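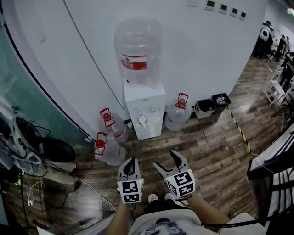
The water corner in our Moston hall, with three jugs on the floor around the dispenser.

Automation at Moston: the work at hand

Since May we have a new way of working in the Moston building, and many colleagues from Wivton asked to see how it looks on a normal day. On this page we show a little of it. The project has the name Prellano, and it is about teaching machines the small jobs which people do with their hands between the bigger jobs.

The hand-held grippers
One is held in each hand. The white cubes with the black-and-white markers belong to the grippers, so please do not put stickers or tape on them. In the first week most of us found the two fingers slow to work with. After some 300 exercises it goes much better, and the wrists complain less.

Around the dispenser
The jugs have a red cap and a carrying handle. Lifting them was always the job of the person who took the last cup, and it still is. We asked if Prellano will take over this task. The answer for the moment is no, it is too heavy.

The striped tape on the floor
Black and yellow, as in the old hall at Michiels. Please keep bags and chairs away from it.

What changed for us
The shifts are shorter, and there is a break after every 2 hours. Two colleagues from packing moved to the exercise team and kept their old contract. Some people miss the talking at the packing line, and we have written this in our report to the management. Questions about the rota can be left at the Moston reception before 9 in the morning.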